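Chapter 7
Planning Under Partial Views

What this chapter covers
Why a plan that is correct on paper fails on a kitchen counter
What a wrist camera can and cannot tell a planner
How to read a success rate before you believe it
When to replan, and what replanning costs

7.1 The trouble with a good plan

Most books introduce motion planning with a point moving through a maze. The walls are known. The point has no width. The planner searches, a line appears, and the reader is left with the feeling that the hard part is done. This book did the same thing in Chapter 6, and you should be a little annoyed about it.

A robot with two arms working at a counter does not get a maze. It gets a stream of partial views, an estimate of where its own joints are, and a model of the objects that somebody wrote or trained under other conditions. The planner treats all of this as fact. It has no way to do otherwise unless you give it one, and many published systems never do.

Take the Halim planner, which we will use through the rest of the chapter. In its default settings it accepts a single collision map at the start of a motion and trusts that map until the motion ends. Its manual calls this "stable scene mode." A less generous name would be closing your eyes. If a flat object hangs over the edge of a surface, a map built from one side may record the top of it and leave the space underneath as free, or as unknown, depending on a setting that few users ever change.
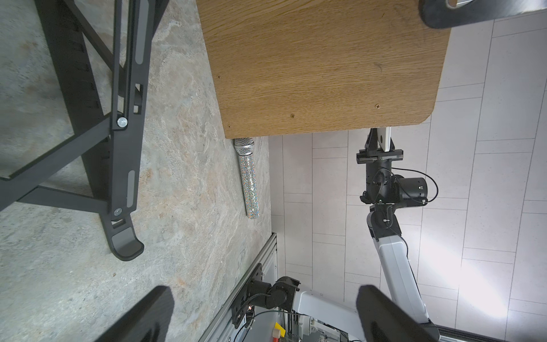 Overhang matters more than students expect. A surface in the map is usually stored as a block, with everything above it open and everything below it closed. Objects that cross the edge break this tidy arrangement. An arm reaching up from the floor side needs the lower face of the object, and an arm coming from above needs the top. Each wrist camera sees one of these well and the other badly, if at all. Merging the two views sounds like a solution until you look at the calibration error between the arms.

7.2 What the numbers leave out

The Serkiro report, which many readers will have met already, gives 400 trials of two-arm handling on mixed surfaces and counts a trial as a success if the object is off the surface after 60 seconds. Read that definition again. It says nothing about contact with other items on the counter. It says nothing about where the object went. A planner that knocked a board to the floor would pass.

When the team at Stostimen reran the same task list with a stricter rule, 21 trials that had been scored as successes involved contact the planner had not predicted. That figure is small, and supporters of the method like to point this out. But the reruns used cleared counters for most of the list, so it is hard to say what the figure would be in a room that people cook or work in. We do not know, and neither does the report.

None of this makes planning useless. It does mean you should ask three things of any result before you build on it: what the planner believed about the space, when it last checked, and who decided what counted as done.

7.3 Before you go on

The exercises at the end of the chapter use the Trasetham simulator, version 2. It renders clean edges and perfect depth, and your first planner will look very good in it. Turn on the sensor noise before you write down any results. Then turn off the second wrist camera and run the same tasks again, keeping both sets of logs. You will need them in Section 7.6, where we compare a planner that checks its map once with one that checks it at every waypoint.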